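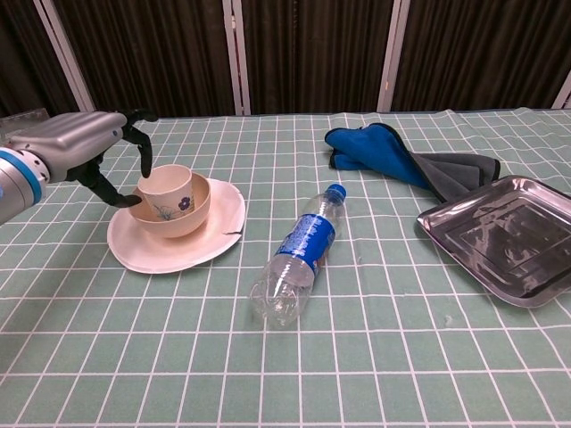

Does the Gelent table-clearing arm save a lunchroom any staff hours?
Two a day at our site, once setup was done.

We run 100 seats at Filtton and have used it since November. Plates and trays go well. Cloths take it longer, and Meinir Sayce still checks for chipped dishes herself. Her job moved from clearing to sorting and restocking - she likes the sorting, less so the alarms. No one lost shifts. The service plan is 2,000 a year, too much for a small kitchen.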